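Chapter 5
Small Sets, Boards and Their Storage

Purpose of the chapter

Chapters 3 and 4 dealt with full-size tournament equipment: the weighted piece, the roll-up board, and the table at which two players sit for several hours. This chapter covers the small set. The term is used here for any chess set whose board can be carried in one hand and whose pieces are stored with it. Travel sets, school loan sets and analysis sets all fall into this class.

A reader who finishes the chapter should be able to set up a small board correctly on an unprepared surface, check that a set is complete before and after use, and choose a cloth and container suited to the set.

5.1 Terms

The board is the playing surface together with its border. The border is the strip outside the 64 squares. It may be plain, or it may carry markings.

A rank is a row of squares running from one player's left to the same player's right. A file runs from one player toward the other. Each side begins with its men on two ranks: the pieces on the rank nearest the player and the pawns on the rank in front of it. In everyday speech all 32 men are called pieces, and this book follows that usage except where the difference matters.

The starting position is the arrangement before the first move. The ready position, a term used only in this book, is the starting position on a board that has been placed where play will occur. A set may be complete without being in the ready position.

5.2 The board and its surface

A small board is light and will shift when a piece is placed firmly. The surface under it should be level and large enough to leave a margin on all sides. A cloth reduces sliding and noise. It also keeps a dropped pawn from rolling, provided that it lies flat. Folds under the board should be smoothed out before any piece is placed.

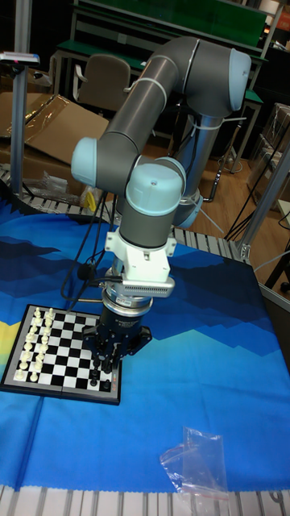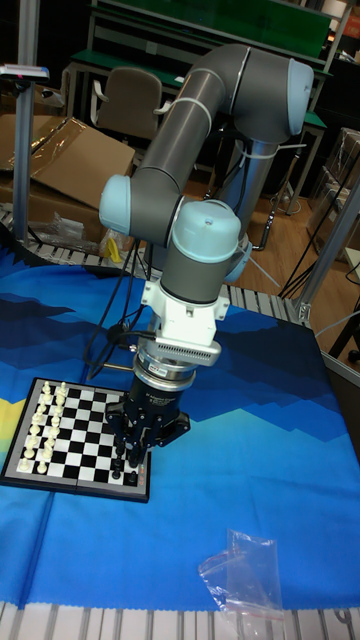
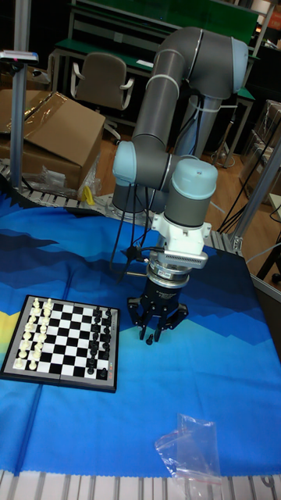 Laying out a small set is done one side at a time, beginning with the rank nearest the edge of the board and working inward. The pawns are placed last so that the hand does not have to reach over them. The two sides need not be finished together. In the first two views the white pieces stand in their two rows, while the black pieces are grouped near one corner of the board; in the third view both sides are lined up along opposite edges. Only the last arrangement can be compared with the diagram of the starting position in Appendix A. Note also that the board lies at an angle on the cloth in the first view. The angle has no effect on the position, which is defined entirely by the squares. What must be correct is the relation of the board to the players: each player has a light square at the right-hand end of the nearest rank.

5.3 Choice of cloth

Plain cloths are the usual recommendation for match play. A printed cloth is acceptable for practice and storage work if the border of the board separates the squares clearly from the print. Dark borders do this well on light or medium colors. Where the print contains very dark areas, a black piece laid beside the board may be hard to find, and captured pieces should be kept in a tray.

In her notes on equipment for the Mavham school league, Purificación Quintana specifies a cloth extending at least 6 inches past the board on every side. The figure is a convenient minimum. Larger cloths are harder to keep flat and should be held down at the corners.

5.4 Bags and containers

Loose pieces are commonly kept in a clear bag with a zip top. The contents can be checked without opening it, and a bag takes little room. Its weakness is the closure, which wears out before the rest of the bag does. Bags in regular use should be inspected every 20 sessions and replaced when the closure no longer holds along its full length.

During play the empty bag stays with the set. It may lie on the cloth if it is clear of the board and of both players' hands.

Exercises for this section are on the Saturday worksheet prepared by Wanpen Kaewsai. Section 5.5 takes up the folding board, its hinge, and the order in which pieces are returned to the case.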